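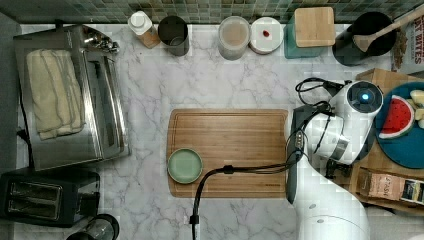

Robot arm above a kitchen counter. A black cable crosses the cutting board.

Cable snag

A cable snag is a fault in which a cable of a robot arm catches on an object, on the edge of a surface, or on the arm itself. It is most often met with arms that carry a gripper, a sensor or a light at the wrist, where the cable runs on the outside of the arm. It is also called a cable catch, and in older service papers a trailing line fault.

Causes

A cable on the outside of an arm must be long enough for the farthest reach. When the arm is folded the same cable has slack, and the slack hangs down or lies on the work surface. In a factory cell the surface is usually kept clear. A kitchen counter is more difficult, as jars, lids, handles and the rims of bowls can all hold a loop of cable. Connectors are a second cause. They are wider than the cable and can hook behind an edge that the cable itself would pass.

Turning of the last joint adds to the problem. If the program turns the wrist always in the same direction, the cable winds around it and becomes shorter with each turn - a snag can then happen without any object near.

Effects

In mild cases the arm drags a light object a short way and the task fails. In heavier cases the connector is pulled out and the gripper loses power. Some grippers then open and drop what they hold, others stay closed. A damaged wire inside a whole jacket is the most difficult to find, and it shows itself as a fault which comes and goes.

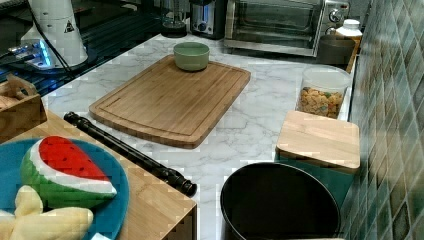 Many controllers have a force limit which stops the arm when the pull becomes too high. The limit does not protect well against a slow snag, for the reason that the force rises little by little and may be taken for the weight of the load.

The Vurnurville stop

A well documented case took place one October at the Ralov test kitchen in Vurnurville, with a Jirus arm moving cups between a counter and a shelf. On cycle 1195 of a planned 2000 the gripper cable caught under the handle of a drawer. The force limit was set to 70 newtons and was not reached before the connector came out. The gripper opened and a cup fell. There were no injuries. The report by Lutz Baumgart found that the cable had been changed 364 cycles earlier, and that the new one was longer than the one in the drawing. Sundqvist, the maker of the gripper, later added a second clip to its mounting kit.

Prevention

Usual measures are clips along the arm, a spring holder which takes up the slack, and a connector with a lock. The wrist should be turned back at the end of each cycle. Before a long run, the arm is moved slowly through its whole path while a person watches the cable and keeps a hand at the stop button. 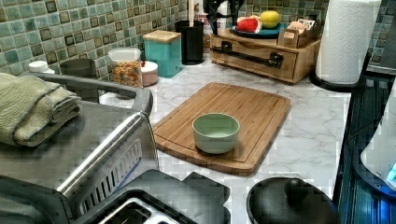
What should be done first when a cable is caught?

Stop the arm and leave it stopped. The cable may be under tension, so the arm should be moved back slowly in manual mode, with hands away from the gripper, until the cable hangs free. Only after this is the power turned off and the connector checked.

See also: Strain relief, Emergency stop, Dress pack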